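Notebook, Telldale bench, Friday afternoon

I finally sat down with the Tilari safety sheet and our own house rules side by side, which I have been promising to do since June, and I'm glad I did, even if it took two cups of coffee and most of my patience. The two mostly agree. Where they differ is on what counts as a ready pose before anyone reaches over the table, and I'd like us all to settle on the stricter reading: both arms stopped, speed set to the slow profile, and one person holding the stop button and saying so out loud.

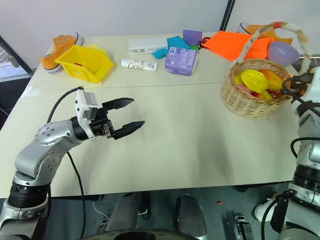
Cable checks are the other thing I want written down properly, so bear with me. Our rule 6 only says "inspect cables," and that leaves a lot to the mood of whoever is on shift. I'd like it to say that we look at every loop with the arm stretched out as well as folded. The left arm reaching over the table is a good case, with one black cable looping up over the wrist module and another hanging down below the arm - those are the two I would follow with my eyes, end to end, before enabling anything. Sakamoto's checklist has a nice line about slack at the base, and I've copied it into our draft.

Still to do: log the new wording under item 402, and ask the Tavine folks whether their sheet covers baskets with tall handles.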